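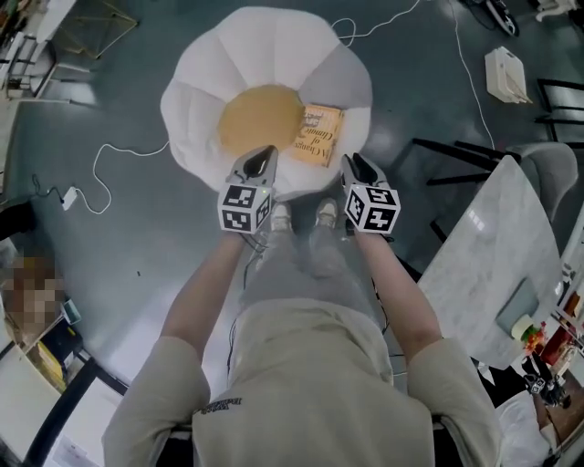

Saturday, June 5, 2021

Second window guy came by this morning. Corrado Dal Bello, from Pace, very polite, wiped his feet twice. He wants to replace all the upstairs windows and says we'd make the money back on heating. I asked him how long that takes and he started talking about gas between the panes.

Jolport's quote was $2,000 lower, but they left out the trim and hauling away the old sashes, so who knows. Both of them said the frames are rotten. I pushed a screwdriver into every sill after lunch and it only went in on the bathroom one. The rest is bad paint and dried-out putty.

Zdenka says hers were done in one day and the house is so much quieter. She also lives on a dead end.

Pace's price is good until Friday – they always are. I don't believe it goes up after that. Bought rope weatherstrip and a tub of glazing putty, $40 for the lot, and I'll do the back bedroom myself first. If it still whistles in August when the storms come through, I'll call Corrado back and see what his price is then.

Bathroom sill needs hardener. Forgot to buy it.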